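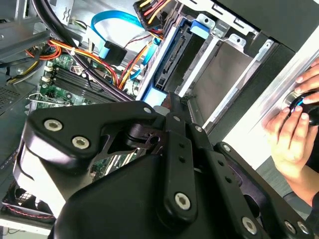 *Inside a desktop computer: the memory slots sit in a row on the green board.*

# Do cold drops really work?

Suppose you see an advert for Flakden Drops. It says: "71 out of 100 children felt better in three days!" That sounds good. Should you believe it?

Not yet. First, ask some awkward questions.

## Better than what?

Most colds go away without any help. Your body fights the germs while you lie on the sofa and moan. So if you take drops on the first day and feel fine a few days later, the drops might have done it. Your body might have done it too. You can't tell which just by feeling better.

The advert doesn't mention any children who went without the drops. That's a big thing to leave out.

## How a fair test works

Say a school in Maltley has 200 children with colds. Toss a coin to sort them into two groups of 100. One group gets the drops. The other gets drops of plain water that look and taste the same. The children mustn't know which they've got, and neither should the people asking how they feel.

Now count who is better after three days. If it's 71 in the first group and 71 in the second, the drops did nothing you could notice.
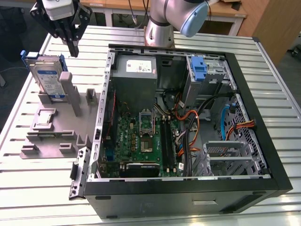 ## Who is telling you?

Look for who paid for the test. If the people selling the drops also did the counting, be careful. They may be right, but they would like you to buy a bottle.

"My cousin in Gistthorpe took them and was cured" is a story about one person. Ask how many others took them and still sneezed all week.

If you're poorly, talk to a grown-up, and let them ask a pharmacist or doctor before you take anything.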